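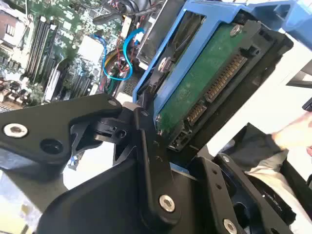 Easy Out: What a Desktop Tower Can Teach Us About Repair

Final project report, Design for Repair
Nana Adjei and Maya Tarawneh
Submitted 1 Dec 2020

Summary

Our project looks at one ordinary desktop computer and asks how friendly it is to the person who has to fix it. We paid the most attention to the hard drive and the blue plastic caddy that holds it, and we came away really impressed by that piece of plastic! We used what we learned to write a short repair guide, called Grodine, meant for people who have never opened a computer before. The guide is attached separately. This report covers how we got there, what we liked about the tower, what gave us trouble, and what we would change.

Why we picked a desktop

Our first idea was a laptop. Maya had an old Giris with a dead battery, and we spent most of March trying to get into it without breaking the clips. We did break the clips. After that we wanted something with more space inside, where a beginner could see what connects to what before touching it. A tower is great for this. You take off one side panel, lay the case down, and nearly everything you care about is facing you.

We also liked that a tower is a thing people give away. The reuse shop near campus, Eshun, had a shelf of them, and it seemed a shame to let them be scrapped over a bad drive or a missing stick of memory.

Our question

Can a first-time repairer take the hard drive out of a desktop tower and put it back, using only what the parts themselves tell them? By "what the parts tell them" we mean color, shape, printed words, and the way things line up.

The tower

Our tower has a dark outer shell over a silver metal chassis, and it had already been stripped when we started working with it. The CPU socket is empty, with its lever up, and there are no modules in the memory slots. The board has DELL printed on it in white. For our purposes the missing parts were a plus, since the computer didn't need to run and we could practice as much as we liked.

What grabbed us right away was the blue. Most of the inside is green, gray, silver or black, and then there are these bright blue pieces. The two drive carriers have blue handles that sit side by side in the bay, and there's a blue release tab near the edge of the chassis. One of the cables is blue too, a SATA cable, and that one caused some confusion that we get into further on.
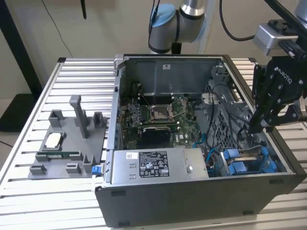

Getting to know the drive

The drive is the 3.5-inch kind, and it's a good part to learn on because both sides are so different. One side carries the green circuit board. If you turn that side up you can find the two connectors at the end: the long one is power and the short one is data. Both have gold pins. We had read about these connectors plenty of times, but holding the drive in decent light and comparing the two lengths made it stick — neither of us has mixed them up since.

The caddy goes along the side of the drive with a rail and ends in a thicker handle. The connector end stays open so the cables can reach it. It's such a sensible shape. The handle is where your fingers want to go, and if you hold the drive by its caddy you are not touching the circuit board.

How we wrote the guide

We wrote the first draft straight from our notes, and it was far too long. It came to 800 words before the reader had even touched the drive. Our second draft got that part down to 200 words by dropping the background and moving the connector names into a small sketch. We timed nothing. We just sat next to people and wrote down where they stopped, what they said, and where they put their hands.

The steps as they stand now:

1. Shut the computer down, unplug it, and touch bare metal on the case before you reach inside.
2. Lay the tower on its side and take off the side panel.
3. Find the drive bay. Look for blue handles.
4. Unplug the power and data cables from the drive you want. Pull on the plug and leave the wire alone.
5. Hold the caddy by its blue handle, release it, and slide it out of the bay.
6. Set the drive down on a flat surface where it can't roll or fall.
7. To put it back, line up the rails and slide the caddy in until it seats. Plug both cables in again.

Where people got stuck

The blue cable was the big one. Our draft said "blue parts are the ones you can move," and one reader very reasonably started with the SATA cable. We had trained ourselves to see blue as a signal and forgot that a cable can be blue for no special reason. The guide now says "blue plastic handles" and "blue tabs," and has a note about the cable.

The other problem was the black cables. Several of them run through the drive side of the case and it's hard to tell where one ends and another begins. We tried small paper tags, and those helped a lot. If we had one wish for the people who make cases, it would be printed labels on every plug.

Orientation came up as well. Once the drive was out, readers weren't sure which way up it should go back in. Taking a phone picture first solved this, and Nana wants that to become its own step in the next version.

What we would do next

We want to try the same guide on a different brand. Eshun has offered us a Drosov tower that holds its drives with plain screws, and comparing it with the caddy style should be a lot of fun. We'd also like to add chapters on memory and on the CPU socket, although the socket makes us nervous and we may leave it out of a beginner guide.

Printing

We printed 96 copies of Grodine on the department copier, folded to pocket size. Most went to Eshun, where they're kept by the register, and the rest are in the lab drawer with the screwdrivers. Please take one!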